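Search this site
Enter keywords
Go

Corness Technical College
Service Robotics II: Household Tasks
Handout for Unit 8, Good Practice in Wet-Area Work

Revised 21 November 2024

Most of you arrived in this course wanting to work on grasping, or navigation, or something with a nice graph at the end of it. This unit is on bathrooms. The building code has plenty to say about bathrooms, appliance makers have plenty to say about bathrooms, and robotics has mostly left the subject to whoever lost the coin toss.

What follows is the house rules for the lab at Sosville. They are not a published standard and you should not cite them as one in your report. Two people did so last year, with a clause number.

1. Before you touch the basin

Write down what "clean" means before the run. A definition written afterward tends to match whatever the arm managed. For this unit, a basin is clean when no mark is visible from directly above, from the left front corner, and from the right front corner, under the ceiling lights, with the stopper wiped as well. Glazed ceramic throws back bright spots that move when the viewpoint moves. A dark speck doesn't. If your detector confuses the two, tell us in the report and give us the rate.

Keep mains leads and stand legs out of the working area and off any path you expect a person to walk. Power supplies stay off the vanity. Nothing that plugs into a wall goes on the rim, including a laptop you are only leaving there for a second.

Know where the stop button is. Then have your partner point to it without being told. The gap between these two events is instructive.

2. Cloths

One color, one job. Blue is for the bowl and faucet. Purple is for the rim and the cabinet front. If your group wants a different scheme, fine, but write it on the run sheet and stick to it for the whole session. A cloth that has been on the floor is a floor cloth from then on, whatever its color and however recently it was washed.

Fold the cloth to a pad before the robot takes it. A flat, open cloth looks easier in simulation and trails a corner over everything in real life. Record the fold. "Folded" is not a record; "in half, then in half again" is.

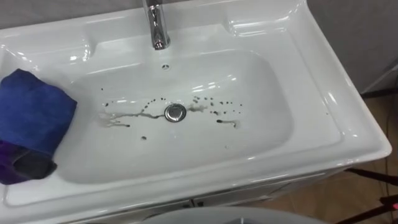

Cap the downward force in software before the first contact, and use the same cap for every run you intend to compare. Our limit for ceramic is 8 newtons. It will feel timid. The bowl can take far more, but the stopper and the finish on the faucet are less forgiving, and the department buys those one at a time with visible reluctance.

3. The wiping stroke

Start at the high side of the bowl and work toward the drain. Overlap each pass. Going in circles spreads a mark thinly over a wider area, where it will score well on your camera and badly with the person who uses the sink.

Go around the stopper as a separate move. The ring where metal meets ceramic catches residue, and a straight pass will ride up over the dome and skip whatever is tucked behind it. Same story for the overflow hole: wipe past it, never into it. A fingertip is a fine tool for exploring an overflow hole, provided it is attached to a hand you don't need back soon.

After 5 passes, stop and look. If marks remain, log them and refold to a fresh face. Don't let the controller keep going until it gets bored. It doesn't.

4. Chemicals

Plain water only in this unit. You may use a cleaner in December, once you have read the label and the safety sheet and can tell us which things it must never be mixed with. The test soil is the food coloring in the Barasa kit. Please don't bring your own soil. We have had offers.

5. Logging

Each run needs a start photo, an end photo, the force cap, the cloth color and fold, the number of passes, and a plain sentence on what went wrong. Failed runs are kept. A folder with no failures in it will be read very carefully.

If a person steps in, even to nudge the cloth back by an inch, the run is marked "assisted." It isn't a disgrace. Calling it autonomous is.

Camera files go on the Aler drive, not your phone. Check mirrors and shiny fittings for faces before you share anything; a polished faucet sees more of the room than you'd think.

6. For next session

Write a one-page risk review of your own setup, 650 words at most. List what could hurt a person first, what could damage the room second, and what could embarrass your group last, however tempting the reverse order may be.

Comments (3)

wetlab_tuesdayless
Does the assisted rule count if you turn the tap off? It was off as far as the robot knew.

Course staff
Yes. Assisted.

k395
Can the risk review include the coffee machine next to the lab door? Asking as someone who has met it.

We use cookies to remember your settings and to see which pages are read. Accept all | Only necessary | Manage choices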